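Home > Furniture & Fittings > Desks and Tables

Grey scuffs on a white desk top, bond inspection coming up

Asked December 14, 2024
1057 views, 2 answers

I rent in Bisden and the desk came with the place, a big white matte thing on a grey metal frame. It's listed on the condition report as "white desk, clean", which was a fair description in September. I've since worked at it every day with a laptop, a keyboard and a coffee habit, and it now looks like a netball court.

Dish soap did nothing. A magic eraser got some of the marks off but left a shiny patch the size of a saucer, and the shiny patch annoys me more than the scuffs did. I then bought a bottle of Sultora cream cleaner for $19 and haven't been game to open it.

The agent quoted me $155 for a "surface restoration", which I suspect is a bloke with a cloth. Is there a way to get grey marks off matte white without polishing it? And can I do anything about the shiny bit?
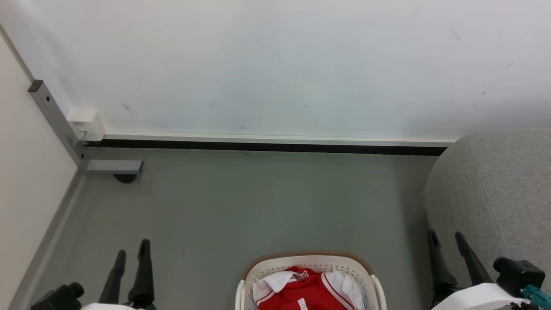 Category: Cleaning and Stains

Tags: desks, matte surfaces, scuffs, rentals

2 answers

Answer 1 (accepted, 43 votes)

Put the eraser in the bin, or at least back under the sink. It's very fine sandpaper with good marketing. On gloss you get away with it for a while, on matte you're sanding the texture flat and that's your saucer.

Work out what the marks are before you buy anything else. Most grey scuffs on a white desk are stuff left behind by something softer than the desk: rubber feet, laptop corners, the metal edge of a keyboard. They're sitting on top. Run a fingernail across one. If you can't feel it, there's a good chance it will lift.

Start with warm water and a drop of dish soap on a microfibre cloth and leave the damp cloth on the mark for ten minutes. I know you said soap did nothing, but I'd bet you wiped and walked off. Then try isopropyl alcohol on a clean cloth, dabbing, somewhere at the back first in case the finish objects. Change to a clean bit of cloth often or you'll just move the grey about. A plain white pencil eraser is good on the dark streaks if you go lightly.

Wipe with water afterwards and dry it. Have a look in daylight from the side, which is how the agent will look at it.

The shiny patch is staying, sorry. You can't put matte back once it's rubbed off. Don't be tempted to do the rest of the desk to match. I did that to a bedside table and now own a gloss bedside table.

Also, read your condition report again and see what it says about wear and tear. Light scuffs on a desk from using it as a desk would be an argument worth having before paying anybody $155.

Answer 2 (6 votes)

toothpaste. worked on my Imov table, it's gloss though so maybe not the same. smells nice either way

Comments on Answer 2

Toothpaste is abrasive, same problem as the eraser but minty.

Asker here. Alcohol got most of it, the pencil eraser did the streaks. Took the Sultora back unopened. The saucer remains and I've put a plant on it.

Related questions

Marciniak desk top yellowing near the window
Does a desk mat leave its own marks?
Coffee ring on unsealed pine, am I done for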